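O casaco do Gunnlaugur

Quando o Gunnlaugur Lykkegaard saiu do nosso prédio, deixou três coisas: uma dívida de quinze euros no café, uma planta que afinal era de plástico e um casaco de malha pendurado atrás da minha porta. A dívida paguei eu, a planta continuo a regar por hábito (não se riam!), e o casaco ficou ali, quieto, quatro invernos seguidos.

Eu morava no quarto andar, por cima da mercearia Mahmoudi, e trabalhava na Prolton a responder a cartas de gente zangada com chaleiras. Chegava a casa às sete, punha a sopa ao lume e contava o meu dia ao casaco. Sim, ao casaco. Era bom ouvinte — melhor do que o dono, que adormecia sempre a meio das minhas histórias e depois jurava que estava só a descansar os olhos.

Numa noite de novembro bateu-me à porta o Siamak Taheri, do 19, com uma tigela vazia na mão. Queria sal. Dei-lhe o sal e ele ficou especado a olhar para a malha.

— Isso é ponto de Wonari — disse ele, muito sério. — A minha avó fazia igual.
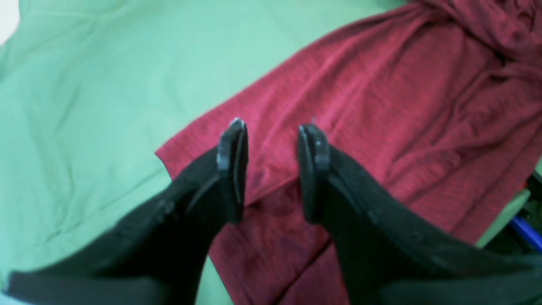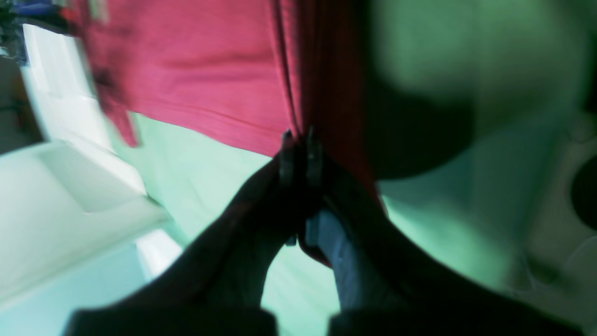
Mandei-o entrar, claro, que uma frase daquelas não se deixa no corredor. A sopa deu para os dois. Contou-me que em Wonari as mulheres metiam sempre um erro na malha, uma laçada ao contrário, para depois reconhecerem o trabalho delas em qualquer feira. A avó dele punha o erro no punho esquerdo. Fomos ver, os dois dobrados debaixo do candeeiro da cozinha, eu já com os óculos na ponta do nariz, e passámos o punho malha a malha.

Lá estava o erro. No punho direito.

— Então não é dela — disse eu, com uma pena que nem sei explicar.

— É da irmã — disse o Siamak, e sentou-se. — Zangaram-se por causa de uma cabra. A minha avó nunca mais lhe disse o nome.

Nessa noite escrevi ao Gunnlaugur, para a última morada que tinha, em Giltis, a perguntar onde raio arranjara o casaco. Respondeu passado um mês, num postal com a letra toda torta: comprara-o a uma velhota num barco, por mil moedas que já nem valiam nada, e ela obrigara-o a prometer que o deixava pendurado à vista.

Li o postal em voz alta ao Siamak, que entretanto já vinha jantar quase todos os dias e já trazia o sal dele. Pediu-me para ler outra vez a parte do barco. Depois levantou-se, foi buscar o telefone e ligou à mãe.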